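Plirkora Tableware Notes

README, second revision
Maintained by Piyumi Fakir

Contents of this folder

The folder holds pictures and short written notes of everyday crockery on a white table. The set was started in December for a small study of how people name the things they eat and drink from. One person says "mug", another says "cup", and for a plate with a raised rim we received more names than I expected.

There are 157 notes in the present revision. Each note is a plain text file in English. Spelling is British, so please write "colour" and "grey" if you send corrections.

Files

notes/ : the written notes, one per picture
names/ : the list of words which people used, in 11 groups
pictures/ : the pictures, numbered in the same order as the notes
CHANGES : what is different from revision 1

How the notes are written

We name the object first, then its colour, then its place on the table. Colours are given in simple words. When two words are both good, we write them with a hyphen, for example teal-blue. Names of makers are left out unless they can be read on the object.

The words "dish" and "plate" were mixed in revision 1. Now "plate" is used for all flat pieces, also when the rim stands up a little. Druko and Preltari, the two word lists we compared with, do not agree on this point, and I followed Druko.

A sample entry
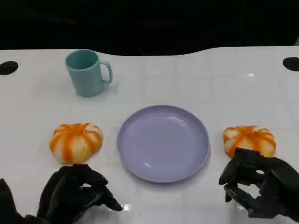
Reading time: 2 min

Note 17. Mug, teal-blue, plain, standing upright at the upper left. The handle points to the right. Plate, lavender-purple, round, with a low rim, in the middle of the table. Both are empty.

In the names list, the colour of this plate is found under "purple", with "lilac" and "lavender" as second words. The handle of the mug is called "squared" in our notes, although its corners are rounded.

Known problems

Shadows are mentioned in only a few of the notes. The group for bowls is still short. Smits, the script which checks the spelling, marks "teal" as an error and this warning can be ignored.

Corrections are welcome. Please write the number of the note in the subject line.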